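Robot club wants our arm to sort screwdrivers for the September demo. Is this realistic?

Noura Yammine
I help out with a student robot club and I have doubts. The plan is for a two-arm setup to pick up screwdrivers and put them in a tray, 19 in a row with no help. The kids say it's nearly there. I say one good grip on a blue handle proves very little.

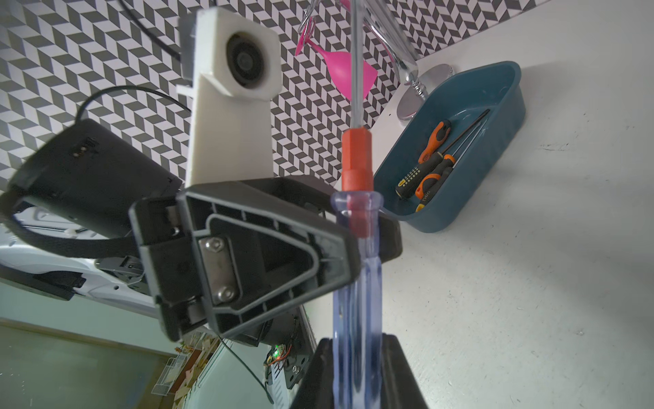 What I want to know
Would you trust a gripper on round, slick handles? And does 178 practice runs sound like enough, or is that just a big number to put on a poster?

Nermin Duman
178 runs of what? If every run began with the tool in the same spot, you have one run repeated. Ask them to move the tray and turn the handles before each try, and write down every miss. My group at Sornley did this and our score dropped to 11 out of 19 in an afternoon. Nobody enjoyed it, but we stopped arguing.

I'd also clear the table. Ours looked a lot like yours until we did.

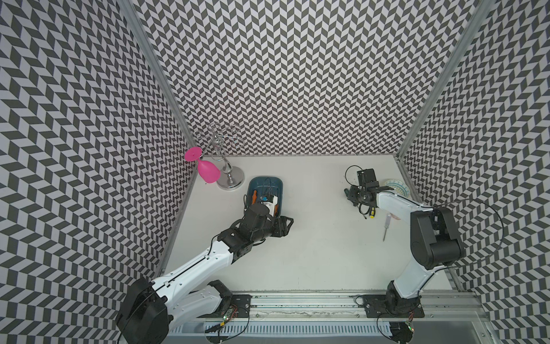 Both arms on the rail, with the tray and the wine-glass holder at the back.

I'm not sold on the chevron walls either - try a few runs with plain paper up and compare.

Georges Dabbas
Rubber bands on the fingers. Worked for us.

Elias Haddadin
Rubber bands slip too, Georges. Do what Nermin said, and cut the demo down to five tools. Judges at Ciltalthorpe asked us what happens after a drop, and we had no answer.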